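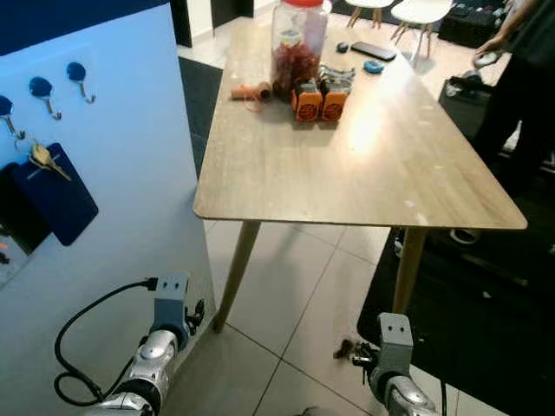

April, kurz nach halb zwölf nachts

Das Schlagzeug ist fertig. Ich schreibe das hin, damit es irgendwo steht, denn morgen früh wird Vittoria es noch einmal anhören und dann ist es wieder nicht fertig.

Wir sitzen jetzt den vierten Abend an »Praltorik«, das ursprünglich ein Zwischenspiel von vierzig Sekunden werden sollte und inzwischen das längste Stück der Platte ist. Das Tempo liegt bei 86, was zu langsam zum Tanzen und zu schnell zum Traurigsein ist, also genau richtig für eine Band, die sich seit Jahren zwischen beidem nicht entscheiden kann. Ich wollte auf 84 runter. Vittoria wollte auf 90 rauf. 86 ist kein Kompromiss, 86 ist das Tempo, das zufällig noch im Gerät stand, und wir waren beide zu müde, um daran zu drehen.

Am Nachmittag kam der Sampler zurück aus der Reparatur. Er kann jetzt wieder alles, was er vorher konnte, außer die Patterns behalten, die ich über den Winter darauf gespeichert hatte. Der Mann am Telefon nannte das »einen sauberen Neuanfang«. Ich habe ihm gesagt, ich hätte keinen bestellt. Er hat gelacht, ich auch, er länger. Zwei Beats habe ich aus dem Kopf wieder hinbekommen, beim dritten bin ich ziemlich sicher, dass ich inzwischen etwas von einer alten Soulplatte nachbaue und es für meins halte. Vittoria sagt, das sei bei mir noch nie anders gewesen.

Überhaupt Vittoria. Vittoria Cattaneo mischt unsere Platte für einen Preis, für den andere Leute ein Fahrrad reparieren lassen, und dafür darf sie sich alles erlauben. Heute hat sie sich erlaubt, meine Gesangsspur stummzuschalten und eine halbe Stunde lang ohne sie zu arbeiten. Als ich fragte, ob die Stimme irgendwann wieder dazukommt, meinte sie, das Stück müsse erst einmal lernen, allein zu stehen. Es stand dann leider ganz ausgezeichnet. Ich bin Tee kochen gegangen.

Sie hat 14 Takes von der zweiten Strophe behalten. Ich habe sie darum gebeten, die meisten zu löschen, und sie hat mir daraufhin drei davon hintereinander vorgespielt, damit ich den Unterschied höre. In einem atme ich vor dem Refrain, in einem mittendrin, in einem offenbar überhaupt nicht. Der ohne Atmen ist der beste. Ich habe keine Ahnung, wie ich das live machen soll.

Dann die Sache mit Ashworth. Ashworth ist das Label, falls ich das hier in zehn Jahren lese und mich nicht mehr erinnere, was ich durchaus hoffe. Sie haben geschrieben, sie »lieben die Richtung«. Das haben sie bei der letzten Platte auch geschrieben, und anschließend haben sie sie in einem August herausgebracht, als kein Mensch zu Hause war. Die neue Mail geht weiter mit der Frage, ob eines der Stücke vielleicht unter 2 Minuten liegen könne, am liebsten das mit dem Refrain. Wir haben mehrere mit Refrain. Ich habe zurückgefragt, welches sie meinen, und seither ist Ruhe. Ich vermute, sie haben den Ordner noch nicht geöffnet und raten.

Gegessen: Nudeln vom Vortag, kalt, im Stehen. Vittoria hatte ein richtiges Abendessen in einer Dose dabei, mit Linsen und Kräutern und allem, und hat mich beim Essen angesehen wie jemand, der ein Problem erkennt, aber nicht dafür bezahlt wird.

Die Idee mit den Bläsern ist übrigens tot. Ich hatte mir das so schön vorgestellt, drei Posaunen, die im letzten Drittel hereinkommen, wenn man denkt, es passiert nichts mehr. Gekonnt hätten sie es alle drei. Bloß hat der eine eine Tournee, der zweite ein Kind mit Windpocken und der dritte eine Meinung zum Text. Ich habe die Linie dann mit dem alten Synthesizer eingespielt und durch den kleinen Verstärker geschickt. Es klingt wie ein Schiff, das sich entschuldigt. Vittoria hat gesagt: lass das so. Ich habe gefragt, ob sie das ernst meint, und sie hat die Spur umbenannt in »Posaunen endgültig«, womit die Frage geklärt war.

Gegen neun rief Itatov an. So nennt er sich seit seiner ersten Mixtape-Zeit, und er hat mir nie verraten, woher der Name kommt, wahrscheinlich aus einem Rechtschreibfehler. Er will seine Strophe auf »Burnorell« neu einsprechen. Die alte sei zu ehrlich gewesen. Ich habe mir die alte daraufhin noch einmal angehört, und es geht darin acht Zeilen lang um einen Kühlschrank. Gut, es ist auch eine Zeile über seinen Bruder drin, vielleicht meint er die. Die finde ich die beste auf der ganzen Platte, was ich ihm nicht gesagt habe, und jetzt ärgere ich mich. Morgen sage ich es ihm. Oder ich verliere seine neue Datei. Man hört ja immer wieder von solchen Sampler-Unfällen.

Über die Reihenfolge haben wir auch gestritten, leise, weil nebenan schon geschlafen wurde. Ich will mit »Burnorell« anfangen, sie will damit aufhören. Ihr Argument: wer bis zum Schluss durchhält, hat etwas verdient. Mein Argument: bis zum Schluss hält doch niemand durch. Sie hat mich dann gefragt, warum ich überhaupt Platten mache, und ich habe so getan, als müsste ich ein Kabel suchen. Das Kabel habe ich tatsächlich gefunden, es ist das, wegen dem ich im Februar ein neues gekauft habe.

Was ich mir merken muss: Das Rauschen in der Einleitung drinlassen. Die Hi-Hat im zweiten Teil ist zu laut, auch wenn ich morgen behaupten werde, sie sei zu leise. Den Bass nicht mehr anfassen. Wirklich nicht. Ich habe ihn heute dreimal angefasst und jedes Mal hat Vittoria ihn kommentarlos zurückgesetzt, und beim dritten Mal habe ich den Unterschied gar nicht bemerkt und ihn gelobt.

Und der Titel der Platte fehlt immer noch. Auf der Liste stehen welche, die um Mitternacht gut waren und am Vormittag nach Zahnarztpraxis klangen. Meine Mutter hat am Telefon vorgeschlagen, die Platte einfach nach der Band zu nennen. Ich habe ihr erklärt, dass schon die erste so heißt. Sie sagte, das wisse sie, aber die habe ja keiner gekauft.

Bevor sie ging, hat Vittoria die Gesangsspur wieder aufgemacht, ohne etwas dazu zu sagen, sehr leise, fast hinter dem Schiff. Wir haben das Ganze einmal durchgehört, sie mit der Jacke schon an. In der Mitte gibt es eine Stelle, an der der Bass aussetzt und nur noch die Hi-Hat läuft, und da habe ich für vielleicht vier Takte vergessen, dass das von uns ist. Danach kam ich wieder mit dem Text und es war vorbei.

Jetzt brummt mir der linke Kopfhörer ins Ohr, obwohl ich ihn längst abgesetzt habe. Morgen um zehn weiter — sie sagt zehn, ich komme um elf, sie ist dann seit fünf nach elf da und behauptet, gewartet zu haben. Wecker ist gestellt. Die Hi-Hat ist zu laut.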